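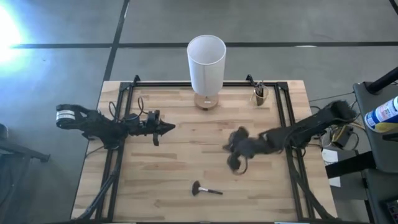 2023-01-28

Cold room notes, Duneck market shed, plus what I've worked out on the move so far.

Got in before the first trucks so I could pull the overnight logger data while the doors were still shut. Good thing I did. Bay 3 drifted up again between the last load out and the first load in, same shape as last week, a slow climb and then a sharp drop when the compressor finally kicks. I'm calling it the door seal for now. Kevin Mulcahy thinks it's the defrost timer and he may well be right (he's been nursing that unit along for longer than I've worked here), but I'd like to swap the seal first because it's cheap and I can do it myself on a quiet arvo.

Main thing today was the ice trial. We're meant to be giving the stallholders an answer on whether the flake ice from the Lenihan site will hold as well as what we make here, and everybody has an opinion and there's hardly a number between them. So I packed two lots of whole snapper in the usual bins, same boat, same grade, one lot on our ice and one on theirs, probes in the thickest part of the fish just behind the head. Bins on the concrete at the back of the shed where the forklift won't clip them. Lids on.

Their ice is drier and finer. It looks lovely when you tip it and it gets right down in between the fish, but it also blows about and goes everywhere if you're the least bit careless with the shovel. Ours is wetter and lumpier and sits where you put it. Core temp came down faster in the Lenihan bin, no argument. What I wasn't expecting was how much more topping up it wanted by lunch. I had to add a full scoop where our own lot was still well covered. Might be that I under-filled it to begin with, I did that bin second and was rushing because the tuna blokes wanted the scales.

Note to self: weigh the ice in. Don't eyeball it. I weighed the top-ups and then realised I had nothing to compare them with, which is a pretty silly way to run a trial. Will redo with 200 kg of each so we can do several bins and average them.

Lumturie Radonjić came down mid-morning with the new floor plan. She's doing the layout for the wholesalers at the Jimau Road building and she's the only one so far who's asked where the water goes. The plan gives us 3,095 square metres on the ground floor, and that sounds like heaps until you take out the truck turning area, the plant room and the wash-down bay. I paced out the auction lane with her using the tape and some chalk. At the width they've drawn it, two pallet jacks can pass but not with anyone standing at the bins having a look, and people having a look is the whole point of the lane! She's going to push it out and pinch the space from the packaging store. I'd give up the packaging store tomorrow, we never use half of ours.

The drains still worry me. They've got one run down the centre and the fall is very gentle. Here we've got them along both walls and even so it ponds near bay 1 when the scallop people hose out. I asked whether anyone had put water on the actual slab yet – no, not so far. Lumturie will ask the builder if we can bring a few bins of melt down and tip them out. That'd tell us more than the drawings.

Also went over the booking software with the office. Pinolen is the one they've picked for dock slots. It's fine. It wants a consignment number before it will give you a slot, and half our boats don't have one until they're tied up and someone's found a pen. Kevin's suggestion is that the shed raises a dummy number the night before and we match it on arrival. I don't love it, we'll end up with orphans in the system, but I can't think of a better way and I'd like the co-op boats not to be sitting in the street. Need to ask if dummies can be flagged a different colour on the screen.

Move date is still July on paper. A few of the older stallholders are saying they won't sign until they've seen the rent for the coolroom space broken out from the floor space, and fair enough, I'd want to see it too. Not my department, but it does affect me because I can't size the shared coolroom without knowing who's in it.

Afternoon readings, for whoever picks this up after me: both bins were under the limit the whole way through, Lenihan bin a touch colder at the end, ours a touch steadier. I wouldn't hang a decision on it. Fish looked good in both, eyes clear, gills a decent colour, and I couldn't tell them apart by smell. Kevin reckoned he could but he'd watched me pack them.

To do:
Order seal for bay 3, check the part number on the hinge side first.
Borrow the platform scales before the tuna blokes get to them.
Repeat ice trial, ice weighed in, bins filled in alternate order.
Ask Lumturie for the slab levels around the wash-down bay.
Ask the office about coloured flags for dummy bookings.
Recharge the spare logger, it was flat again this morning.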